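Visit report: Zevell open day, Clullthorpe
Wednesday, May 18, 2022

Zevell opened its manipulation lab to outside visitors for one afternoon. I signed up in March for the 2 p.m. group, which was limited to 20 people. The site is on the Clullthorpe industrial estate, unit 11, and parking is at the rear.

The first stop was the Rovska cell, a two-arm tabletop station used for household handling tasks. Both arms are electric and carry parallel two-finger grippers. The table surface is plain white. According to the handout, the current task set covers dishes and packaged snacks, with a basket on one side and a tray on the other. An operator starts each run, and an attempt is stopped after 40 seconds if the grasp has not been made.

Plates are harder than they look. A plate standing in a rack offers only a thin rim, and its neighbors limit how far the fingers can open on either side. Approach angle matters more than grip force at that point. 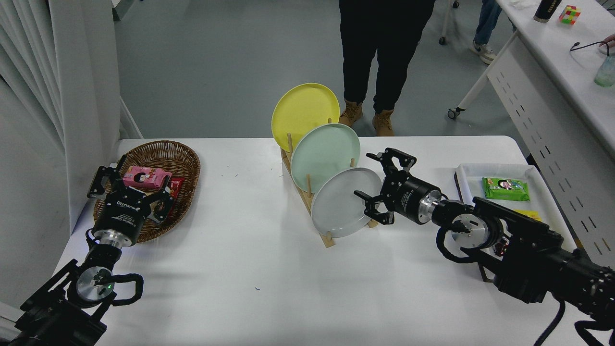
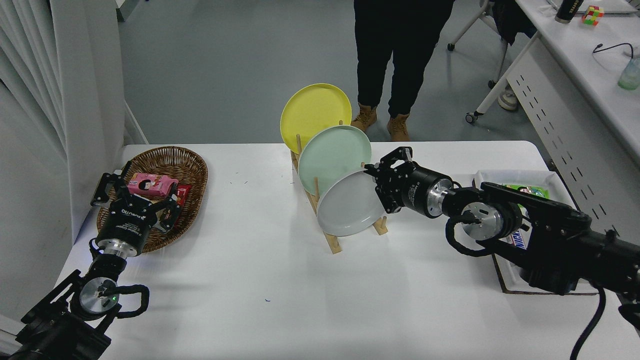 Rovska cell: right gripper at the gray plate, left gripper over the basket.

Zevell logs every attempt, including the failed ones. The log stood at 757 runs when our group came through, and the screen in the corridor sorted them by object and by arm. I asked for a success rate per object and was told it will be published with the next software release. No date was given.

Cable routing came up in the questions. The cables run outside the arms and loop around the joints, so they can be swapped without opening the housing. The cost is some loss of wrist rotation. A visitor asked about snagging, and the reply was that joint limits are set in software to keep slack in the loops.

The second stop, a mobile base called Esteban, was a static display. The battery was out for service, so there was no driving demonstration. The printed sheet gave payload and wheel diameter but no run time.

Coffee was served in the front office afterward. Handouts can be collected at reception on weekdays, and the next open day will be listed on the Zevell site.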